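## 3. Checking the planner in Flineo

Before you begin, load the kitchen world and give Prolteo a moment to settle; it does like to take its time.

1. Open the head view and set the planner to 1,000 samples.
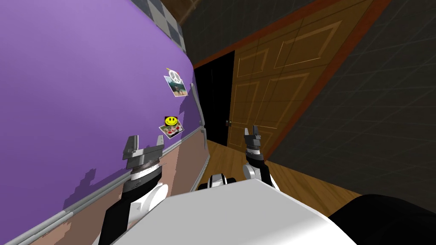
If the path flickers, drop to 600 and try again.

2. Switch to the wrist view. 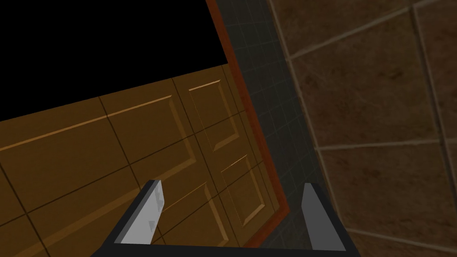 *Wrist view, fingers spread.*

3. Turn on contact checking.

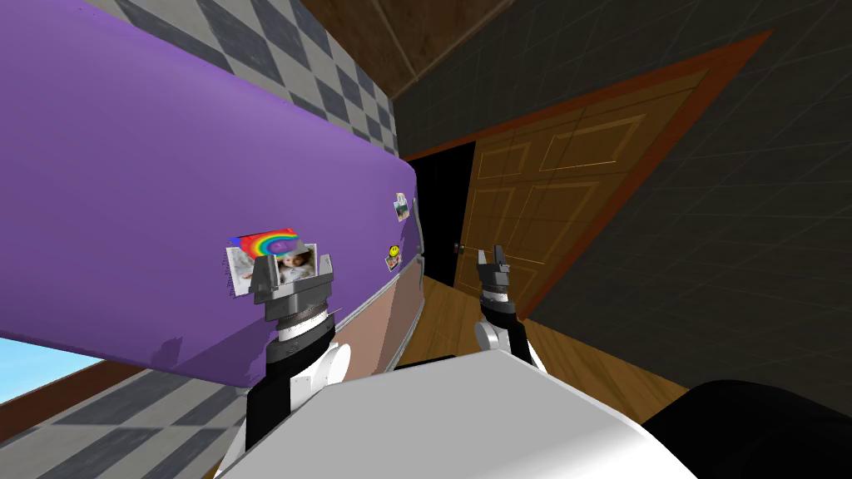 Contact checking works on one arm at a time, so do pick the arm first. With the left gripper as near the purple fridge door as this, keep the speed low.

**Caution:** please pause before changing arms.

4. Save your grasp pose.
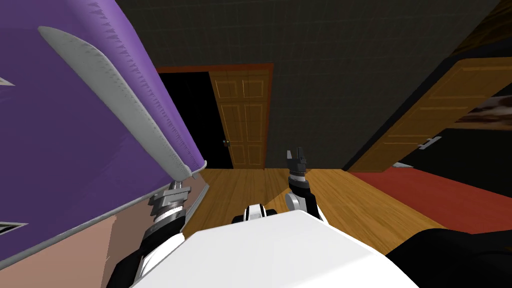
5. Press **Replay**.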